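Search the boards Advanced search

Boards > Kitchen and Home > Cookware and Dishes > Old bowls and the microwave

Started 1/28/26 by pelmet_road

I inherited a set of eight Stokberg bowls. White, faint floral, no markings underneath except the name. Two of them get very hot in the microwave while the soup in them stays lukewarm. The rest seem fine. Are the hot ones unsafe, or is this normal for old dishes?

gravyboat11

Normal for old dishes. The glaze gets tiny cracks, water gets into the clay when you wash them, and the microwave heats the water. Mine did the same thing. I use them for cereal now and leave it at that.

Dunmore_K

I would test before deciding. Put the empty bowl in next to a mug of water and run it for one minute. If the bowl comes out hot, it has taken on water or there is metal in the decoration. Do all eight the same day so you can compare.

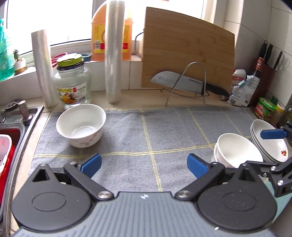
The mug matters. Don't run a bowl by itself with nothing else in there, it's hard on the oven. And let them sit out for a few days first if they've been through the dishwasher.

pelmet_road

They go through the dishwasher every night, so that could be it. I'll leave them on the shelf until the weekend and try the mug test.

gravyboat11

Drying them out only helps for a while. Once the glaze is crazed it will take on water again the next time you wash it. I tried drying mine in a low oven in June and they were back to getting hot within two weeks.

sillcock

I disagree with using them for cereal if the glaze is cracked. Milk gets in there too, and it smells after a while. I had a Tetik casserole that went that way and I threw it out. I'd also want a lead test on anything that old. The swab kits are cheap, but they miss things. A lab is better.

gravyboat11

Ten years of cereal and no smell. But sure, test for lead, I won't argue with that part.

Dunmore_K

The shop in Jeltby that does replacement china told me to look at the foot ring. If the unglazed part is rough and turns dark when wet, it's soaking up water. Takes a minute to check.

pelmet_road

Checked. Both of the hot ones go dark on the ring, and the other six don't. I'll keep those two for holding keys and look for replacements.

2 users like this post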